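Section 4. Laying Out the Tabletop

Start this section when the Huvik table is bolted together and level. The steps cover placing the baskets, the cup and the plant on the top, sorting the writing supplies by color, and clearing the surface at the end of a session. Assembly of the black frame is in the previous section. Oiling and sanding the wood are on page 37.

What you need

Clovel baskets, one orange and one yellow
Leclerc desk cup
Artificial plant in its pot
Markers, pens and sticks in blue and yellow
Clultex dry cloth

4.1 Preparing the surface

1. Take everything off the wood, including packing film and spare bolts.
2. Wipe the top with the cloth, following the direction of the strips. Faint marks in the grain are normal in butcher block and don't need treatment.
3. Run a finger along the inside of the rails. Sawdust collects where the wood meets the frame, and small items tend to end up there too.
4. Check that no bolt head stands higher than the rail.

CAUTION: Do not use a wet cloth on the seams between strips. If water gets in, dry the area at once and leave the top uncovered overnight.

4.2 Placing the plant and the first basket

1. Set the plant at the left rear, with the pot directly on the wood. No saucer is needed for an artificial plant.
2. Set the orange basket toward the back right. Leave enough room to lift it out without scraping the rail.
3. Keep the middle of the table for the items you are about to sort. Lay them flat with a little space between them — a heap takes longer to pick through and rolls more.

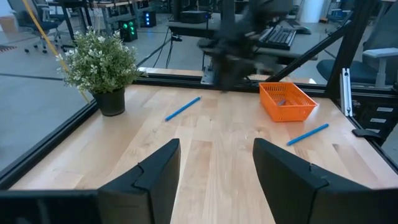 Fig. 1. Plant near the left rail, orange basket toward the back right, blue markers on the wood.

NOTE: Some owners prefer the plant on the right. Any back corner works, as long as you can reach the baskets without passing over the foliage.

4.3 Sorting by color

Pick one container for each color before you begin and stay with it until the top is clear. The yellow basket and the cup are used in this part. The orange basket can stay out for odds and ends or go back on the shelf.

1. Move the yellow basket to the front left of the table.
2. Put the cup at the front right, close to the edge of the wood but fully on it.
3. Lay the yellow sticks in the basket. They can cross each other. Lining them up is optional and makes no difference to how the basket stacks.
4. Stand the blue items in the cup. Put in the first ones with one hand on the cup. It is light, and a long pen leaning on one side can tip it.
5. If the cup starts to lean, take out the longest item and put it back on the opposite side. 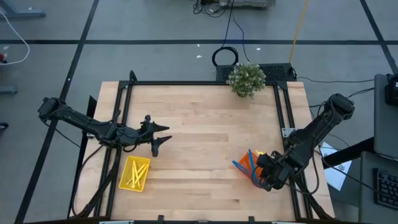 Fig. 2. Yellow sticks in the yellow basket, blue items in the orange cup.

CAUTION: Cap all markers before sorting. Ink on unfinished wood does not wipe off and has to be sanded out.

Pieces that have both colors on them go with whichever container has more room. Decide this once and write it on the label under the basket if several people share the table.

If the top is crowded, work in 2 passes:

1. First pass: pick up only the pieces nearest you. Ignore the far edge.
2. Second pass: move around to the other side, or have a second person work from there, and collect what is left along the back.

4.4 Moving the plant during sorting

Long pieces often come to rest along the back of the table, where the pot is in the way. The plant can be moved at any point.

1. Hold the plant by the pot. Do not lift it by the leaves — the stems are only pushed into the base and will pull out.
2. Raise it just high enough to clear what is lying on the top.
3. Collect the pieces from that area.
4. Lower the pot straight down onto bare wood. A pot set on top of a round stick will rock and may fall later.

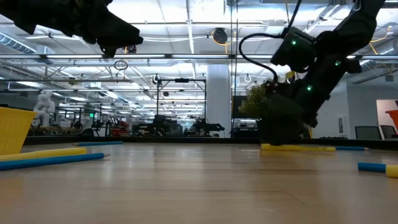 According to Amparo Taipe, it is easier to take the plant off the table altogether before sorting and bring it back last, and she would put that in the manual as step one. Either order is fine. Taking it off first does mean finding somewhere else to stand it, so the steps here keep it on the table.

4.5 Clearing up

1. Look along the wood from the side, at table height. Pieces that are hard to see from above show up easily against the far rail.
2. Return any stray items to their containers.
3. Slide the basket and the cup back from the edges.
4. Wipe the top again with the dry cloth.

NOTE: Do not stack more than 4 baskets of this size. Taller stacks lean once the bottom basket is full.

Continue with Section 5, Storing the Baskets.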